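The Allocation of Water at Dralwood

A short story by Ettore Gentile

The Office of Measures at Dralwood received its last petition in March, from a widow of the lower town named Vass. She asked that the river be returned to its former course. The petition was written on both sides of a single sheet and bore the correct stamp, and the Office was therefore obliged to consider it.

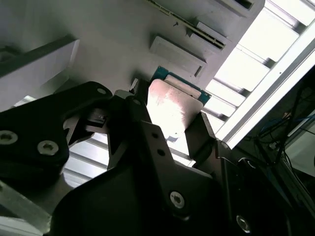 Page last changed: Sep 17, 2022

The river had been moved in the time of the previous Registrar. It had run past the widow's door and now ran past the mill at Skerico, where it was held to be of greater use. No objection had been entered within the permitted term. The file contained a map, a receipt for 600 stakes, and a letter of thanks from the miller.

The Deputy Registrar, a careful man named Uvano, read the petition twice. The widow did not claim loss of income. She stated that she had slept beside the sound of water for 57 years and that she no longer slept. She requested relief under any article that might apply.

Uvano searched the articles. There were 982 of them, and they provided for flood, drought, fouling, the drowning of cattle and the recovery of boats. Sound was mentioned once, in Article 878, which forbade the ringing of bells near a weir. 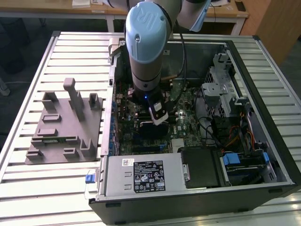
The Hearing

The widow attended in a dark coat and declined the chair. Uvano read the article aloud, as procedure required, and asked whether she wished to rely upon it.

"It is about bells," she said.

"It is about sound near water," said Uvano. "The Office may read it widely."

She considered this for some time. Then she asked whether, if the river could not be brought to the house, the Office might say where the river could now be heard at night. Uvano consulted the map. He marked a place on the Skerico road, below the second bridge, where the bank was low and the land belonged to the Office itself. 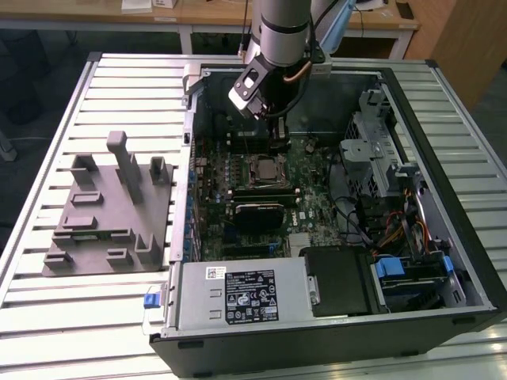 An order was drawn up that afternoon. It granted the petitioner the use of the marked ground between sunset and sunrise, for the purpose of listening, and it was to run for her lifetime. The clerk asked under which heading it should be filed - there was none for listening - and Uvano told him to place it with the mooring rights.

In the first week of the order he walked out to inspect the ground, as he was entitled to do. The widow had brought a blanket and was asleep with her back against a willow. He stood on the bridge until his lamp burned low, and then he went home by the upper road, so as not to pass her on the gravel.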